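Notebook, 20th October
Sample library build: Lelereo plucked set

3 shares | 0 comments

Re-ran the release trigger check on the Jundgate sampler build. The August mapping still had the velocity layers crossing at 69, so soft notes in the lower octave were pulling the medium samples. Moved the split to 64 and the jump in tone is gone. Left the upper octaves alone.

Looping: 109 samples in the sustain folder, 10 of them click on the loop point. All 10 are from the Zelenák preamp takes, which carry a small DC offset. High-passed at 20 Hz, re-cut at zero crossings, 100 ms crossfade. Eight clean. The remaining two (F#2 and A2, loud layer) still thump on the second pass and need a longer loop or a retake.

CPU is acceptable with convolution off. With the Flurnotano hall impulse loaded at a 64-sample buffer we get dropouts on the older laptop. At 128 it holds. Suggest shipping with the reverb bypassed by default and noting the buffer size in the manual.

Plugin formats: VST3 and AU both scan. AAX not signed yet, so not tested.

To do:
- rename round robin files, the underscore is doubled in RR3
- check that the colour of the keyswitch keys matches the manual
- level match the mute articulation, currently 3 dB hot
- back up the session before touching F#2

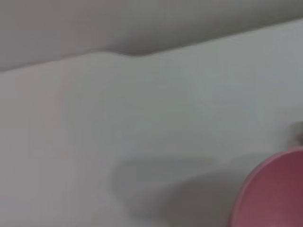 Pale surface, darker grey band along the top, small wave in the edge.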